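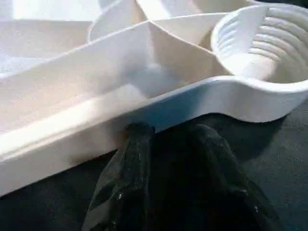

Fingertips at the front rim of the white tray, wrist camera view

Wrist camera only: how do you label contact on white objects?

We are training a grasp policy from wrist images alone, no force sensing. One object is a moulded white tray with a round ribbed cup at one end. Of 458 recorded attempts, our labellers disagreed on 164 about whether the fingers were touching the rim. The rim is bright, the fingers are black, and the mat behind them is nearly as dark. Is there an accepted rule for these frames, or do people throw them out?

2 answers

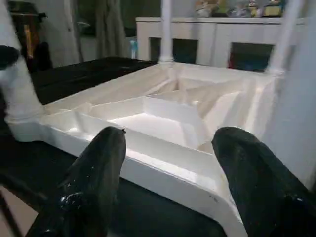
Huệ Giáp
Research engineer, Somik

Don't throw them out. You would be removing the moments just before and just after contact, and those are the ones the policy needs.

We use three labels: touching, clear and unsure. "Clear" requires visible background between fingertip and object. My picture has the fingers spread over an upturned white table, right tip just above the rim. From a single frame I would mark that one unsure - a small gap over a white edge is easy to misjudge. We then go back to the joint log and look for the point where finger closing speed drops. If the log settles it, the label changes. If not, it stays unsure and gets a lower weight in the loss.

On our Drorkcombe set this resolved over half of the unsure frames. Check your clock offset first. Ours was 3 frames out until November and the early labels had to be redone.

drorkbench
Try the Higuchi threshold, it's in the Hakum toolkit under contact. Worked ok for me on cups, never tried it on anything flat. Might need more light on the mat side.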